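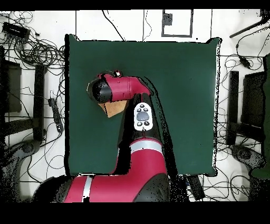
Red and black robot arm over a dark green mat.

Session 4: How a reunion episode gets built

Hi all, Golnar Naseri again. I promised the people who missed the last meeting that I'd type up my notes properly this time, so they run a bit long (sorry!) and they assume you've watched both parts of the Ulloa Sisters reunion. If you haven't, go do that first, I'll wait.

So, the seating. I spent way too long on this in class, but I love it. The two people closest to the host get the most camera time, and everybody on that couch knows it. When Durkalon put the younger sister on the far end in part one, regular viewers read it as a demotion before she'd opened her mouth. Watch her in the opening wide shot and then watch her again after the first break - she has her whole body turned toward the middle.

Next, the tease. I asked you to time the trailer for part two against the episode itself. The line "I have the texts" comes in the first few seconds of the trailer, and in the episode we don't reach it until very late, after a long stretch about the restaurant opening. When it does come, it's answering a completely different question! Write down the question she was really asked and the one the trailer makes you think she was asked. We'll compare.

Terms to know for the quiz:
Frankenbite - a sentence stitched together from separate bits of audio. Listen for the cutaway to somebody else's face while the voice keeps going.
Reaction bank - spare looks and eye rolls, filmed whenever, dropped in wherever.
Soft exit - a cast member leaves between seasons and gets one kind paragraph and a montage.

Somebody asked me whether the fight over the Claton house was staged. I don't know, and I'd rather you argued from what's on screen. Who is already wearing a microphone when the door opens? Who isn't surprised?

For next time, watch the Gonari Nights premiere and stop at the dinner. Two pages on who gets the last word in each argument, double spaced, due Aug 19, 2024. The paper is worth 100 points and I do take off for plot summary. Bring a copy for your partner too. We're in room 181 again, and please come in by the side door.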